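Clurnow Bimanual Handling Project
Progress report to Momitwood, November
Prepared by Najwa Zein

1. Demonstration visit

The Wainwright site hosted the demonstration required under the second work package. Visitors from Momitwood and Jitgate attended from 10 a.m. and watched the two-arm cloth task in the furnished test area. The session consisted of 12 runs, with a break after run 6 to change the garment set. An operator stayed beside the station throughout, as the site safety plan requires.

Each run starts with a garment placed on the seat. One arm lifts it clear, and the second arm approaches with its fingers open to take a free edge. Visitors asked mainly about grasp selection on bunched fabric, which remains the weakest part of the method. The wrist view from the left hand shows the difficulty with the red cloth: the other arm's finger is partly buried in the folds, and the lower part hangs as a loose sheet with an irregular hem. 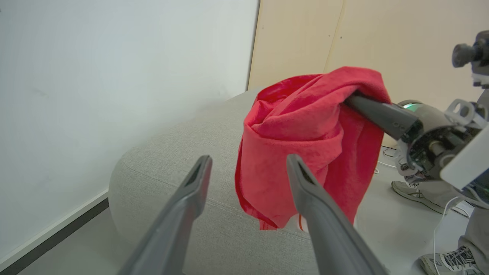

2. Results

Of the 12 runs, 2 were stopped by the operator. Both stops were logged as failed second grasps. The training set now holds 2,744 recorded episodes, all checked for missing joint data before release to Jitgate.

3. Open items

Wrist camera calibration drifts after a finger change and is currently redone by hand. A fixed target will be mounted at the station. Jitgate has asked for the grasp force logs in the same file as the video; the export script is being revised.

4. Next period

Work will move to folding on a flat surface. No change to the budget is requested.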